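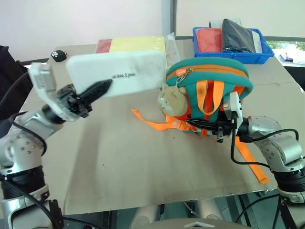 Packing a small kid's backpack the night before

I used to pack my daughter's bag at the front door with one shoe on. Then we had a July of day camp, and by the second week I'd moved the whole operation to the table the evening before. Much calmer! Ten minutes, tops, and I get to drink my coffee in the morning.

Lay the bag on its side to start. A little backpack won't stand up on its own when it's empty, and you end up holding it open with your chin. On its side you can reach right to the bottom and find last week's raisins.

Sort out the straps before anything goes in. I loosen both shoulder straps all the way, pack, and then tighten them again once the bag has its real shape. If yours has those long webbing tails, roll each one up and put a hair elastic around it. My friend Rocío Quintero sews a bit of Velcro on hers, but I'm lazy and the elastics hold up fine (I buy the card of 50 and lose most of them).

Flat, hard things go against the back. A power bank, a case, a thin book - anything with a broad side goes in first, so it lies along the spine and doesn't poke. If it has to charge overnight, leave the bag open next to it or you'll forget one or the other.

Clear plastic bags are your friend. One for a snack, one for spare socks, and one empty for whatever comes home sticky. I press the air out with my forearm and fold the top over twice.

Keep a shallow plastic tray at the back of the table. Everything that comes out of the bag in the evening goes in there, and half of it goes straight back in. The other half is rocks.

About plush keychains: my daughter wants every one she owns on the bag. We settled on one at a time, clipped near the zipper but not on it, since a heavy little animal swinging from the pull is how we wore out the zipper on our last bag. A stiff zipper, by the way, loosens up nicely if you rub a plain candle stub along the teeth and run it back and forth 5 times or so. Wipe off the crumbs of wax before you close it over anything you like.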